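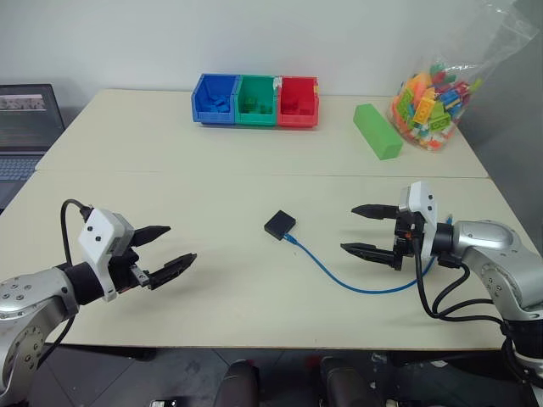 Toy bricks in their blue, green and red bins.

How Do You Tell How Old a Chest of Drawers Is?

By Oluwaseun Adeyemi

I look at old furniture for a living. People bring me chests and desks and wobbly little tables, and they nearly always ask the same thing: how old is it? And then they look at me as if I'm going to lick it or something. (I don't lick it. I do sniff it sometimes, but we'll get to that.)

Furniture doesn't usually come with a birthday written on it. Once in a while you get lucky and find a date in chalk on the back, but most of the time you have to be a detective. I'm going to tell you how I do it with a chest of drawers, and then you can try it on one at your grandma's house. Ask her first!

Start with the drawers

Everybody looks at the front of a chest, the shiny part with the handles. I go straight for a drawer, pull it all the way out and turn it sideways. What I want to see is the corner, where the front of the drawer meets the side.

If it's a good drawer, the two pieces of wood will be locked together with little shapes that get wider at one end. They look a bit like a bird's tail spread out, and that's why the joint is called a dovetail. Once the tails are in place, you can tug on the front of the drawer for years and years and it won't pull off.

Now look closely at those tails. Are they all exactly the same size, with the same gap between them? Then a machine most likely cut them. Is one a bit fat and the next one a bit skinny? Then somebody probably cut them by hand with a saw and a chisel. You might even find a thin scratched line next to them, which the maker drew so he'd know where to stop cutting. I love those lines. It's like finding somebody's pencil marks in the margin of a math book.

Machines for cutting dovetails came along in the 1800s, so handmade ones can be a sign that a chest is older than that. But be careful, because plenty of people kept on cutting them by hand, and some still do today. One clue is never enough.

Look underneath

Next I get down on the floor with a flashlight. The bottoms and backs of old chests were never meant to be seen, so the makers didn't bother making them pretty, and you can find all kinds of things there.

Saw marks are my favorite. A long time ago, boards were cut with a straight saw going up and down, and it left straight marks across the wood. Later on people used big round saws, and those leave curved marks, like pieces of a giant circle. If you find curved marks on a chest that's supposed to be from the 1600s, something is fishy!
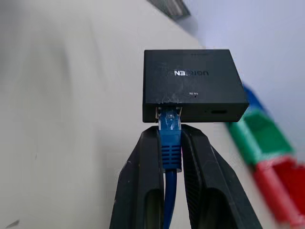
Then there are the screws. Early screws were made by hand, so the slot on top is often a little off center and the end is blunt instead of pointy. If you see a screw with a cross on its head, it was made in the 1900s or later. That doesn't mean the whole chest is that new, though. Maybe a hinge fell off and somebody's uncle fixed it.

Wood shrinks

You might think a board just stays the way it is once it's been cut. It doesn't! Wood dries out as it gets older, and it shrinks — mostly across the board, hardly at all along its length.

So here's a neat trick. If you have a round wooden table, measure across the top one way, then turn and measure across the other way. On a really old table, the two numbers may not match. It started out as a circle and now it's a tiny bit squashed. You can't see it, but the tape measure can.

Chests do it too. Sometimes the sides get cracks running up them, or the bottom of a drawer pulls away from its groove and leaves a gap. I once lost a very nice pencil through a gap like that.

The sniffing part

Old wood has a smell. It's dusty and a little sweet, and you get it best with your nose right inside an empty drawer. New wood smells sharper, and fresh stain or varnish smells like a paint store. If someone tells me a chest is ancient and the inside smells like paint, I start asking questions.

The inside should be paler than the outside as well, and the edges you'd touch with your hands should be smooth and worn. Think about where your own hand goes when you close a drawer. If the wear is in a place no one would ever touch, it may have been put there on purpose by someone trying to fool us.

The chest from Poranham

My friend Kedir Gebretsadik has a chest that came out of a farmhouse in Poranham, and it does have a date on it, in chalk, under the top drawer. The date makes it 226 years old. We didn't just believe the chalk, of course, because anybody can write with chalk! We checked everything. Hand-cut dovetails, straight saw marks, blunt screws, cracks up both sides. It all fit, except for the handles, which are much newer. We found extra holes inside the drawers where the old ones used to be.

Kedir keeps his socks in it. I think the person who made it would be fine with that.

If you want to try this yourself, take a flashlight, a tape measure and a grown-up to help with the heavy drawers. Write down every clue you find, even the ones that don't agree with each other, and put the drawers back in the same order they came out. Old drawers often fit only in their own spot, and it took me 17 tries to learn that with my aunt's desk.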